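Up at four, and still laying out the trays

She has worked at the Besell bakery kitchens for six years, the last three of them running the plating room, and she poured me a very large mug of tea before she would talk about machines at all. "You'll want to know if I'm frightened of it," she said, once we'd both sat down. "I was, a bit, in November. I'm mostly nosy now."

The firm sends out breakfasts to 63 cafés and small hotels, and every one of them wants its pastries set out just so. It's a fiddly job, hard on the wrists — she showed me the support she used to wear — and people didn't tend to stay in it long. When the managers said they were going to try out a robotic hand, there was a good deal of muttering over the sinks.
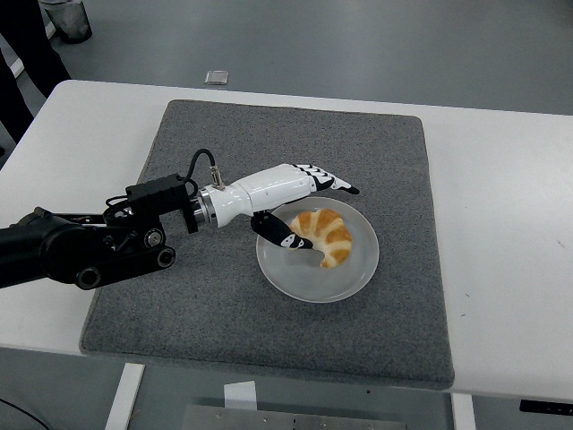
What has changed most, she told me, is how much of her day goes on teaching and how little on lifting. She chooses the plates and she decides what counts as well placed, and she has grown rather fond of fussing over the details. A croissant is her favourite test, being all curve and flake, and she likes to watch the black thumb come down beside the crust while the white fingers hang over the rim. "I hold my breath every time, I really do! You can't grab a croissant. My gran could have told them that."

Some of her colleagues have moved over to the ovens or to packing, and she doesn't pretend they were all pleased. One man missed the chatter so much that he asked to come back, and he did. Her own hours are better, though she still wakes at four out of habit, and she has asked for the training to be paid properly, as skilled work. They're still talking about that. "I've plated for 70 at a wedding with a broken oven," she said, topping up my mug. "I think I'm worth asking."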